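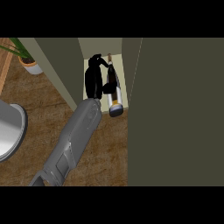 *Figure 1. Simulated view of the arm with the black gripper touching the bottle in the recess.*

# Comparing two gripper controllers on a bottle in a recess

Group project report, Fri 18 June

## 1. What we set out to do

The project was to compare two ways of controlling the same gripper on the same arm in simulation. The object was a wine bottle standing in a narrow recess between two panels. We chose a bottle because it is tall, smooth and easy to tip over, and because a recess leaves little room for the hand to come in from the side.

The two controllers were:

- **Plerkano**, a position controller. It closes the fingers to a set width and holds them there.
- **Noso**, a force controller. It closes the fingers until the contact force reaches a set value, then tries to keep that value steady.

Both were written by earlier project groups in the department and we made small changes to each. The arm motion came from the same planner in every run, so that any difference should come from the gripper.

We had also planned to include a third controller, Falcão, which mixes the two methods. We dropped it in February when we could not get it to run at the same step rate as the others. The code is still in the project folder.

## 2. Setup

All the work was done in Bistine, the simulator used on our course. The world is a room with a brown marbled floor, a few household objects and the recess. The floor of the recess is pale cream, and we kept it that way as the dark bottle stands out well against it. The larger objects in the room play no part in the task, but the planner treats them as obstacles.

The camera looks down from above. It is fixed, and its picture goes to the block that finds the bottle. Neither controller uses the picture once the fingers start to close.

Each run had the same steps:

1. The arm starts in its rest pose.
2. The bottle is placed in the recess with a small random shift.
3. The arm moves the gripper to the side of the bottle.
4. The fingers close.
5. The arm lifts the bottle straight up, holds it, and puts it back.

A run was a pass if the bottle was still in the gripper at the end of the hold and was standing up after being put back. Anything else was a fail. We did 100 runs with Plerkano and 100 with Noso, using the same list of random shifts for both.

## 3. Settings

We spent longer on the settings than we had expected to. Plerkano needs a closing width, and the right width depends on how high up the bottle the fingers land. On the main body a single value works. Nearer the neck the glass is narrower, and a width that was fine lower down leaves a gap.

Noso needs a target force and a closing speed. With a high speed the first finger to arrive pushed the bottle sideways before the second finger got there. We slowed it down until this stopped in the practice runs, then left the speed alone. The practice runs are not part of the results.

The friction between finger and glass was the same throughout. We did not try to match it to a real bottle.

## 4. Results

| Controller | Runs | Passes |
|---|---|---|
| Plerkano | 100 | 68 |
| Noso | 100 | 95 |

Noso did better. Only 5 of its runs failed, and in all of them the bottle was knocked over during the approach, before the controller had done anything useful. The same shifts also led to failed runs with Plerkano, so we think these belong to the planner.

The other Plerkano failures were mostly slips during the lift. The fingers closed to the set width, the bottle was slightly off centre, and one finger carried most of the load. The bottle then turned in the grip and slid out. In a few runs it stayed in the hand but was tilted when put down, and fell over.

Noso was slower to close. We did not record the closing time separately, which was a mistake - the log only has the total time for each run, and most of that is arm motion.

## 5. Problems

The contact model gave us trouble early on. With the default step size the bottle shook when both fingers were touching it, and Noso reacted to the shaking by opening and closing. A smaller step fixed this but made every run take longer on the lab machines.

The approach was the other weak point. With the hand coming in beside the bottle, one part of the gripper can touch the glass before the fingers are in place. Our script logs the first contact but does not stop the arm, so a light touch and a hard push are handled the same way. Stopping on first contact would have been a simple change, but we only saw the need for it after the full set of runs was done.

We also used one bottle only. The results say nothing about boxes, cans or anything soft.

## 6. What we would do next

- Stop the arm on first contact and let it back off.
- Log the closing time and the force on each finger.
- Repeat the runs with less friction.
- Get Falcão working at the smaller step size.

For the task as set, we would use Noso. Plerkano is easier to set up and may be good enough where the object is always in the same place - our own practice runs with no random shift gave us no reason to prefer one over the other.

The settings files and run logs are in the project folder, one subfolder per controller. The list of random shifts is in the top folder, as both scripts read it from there.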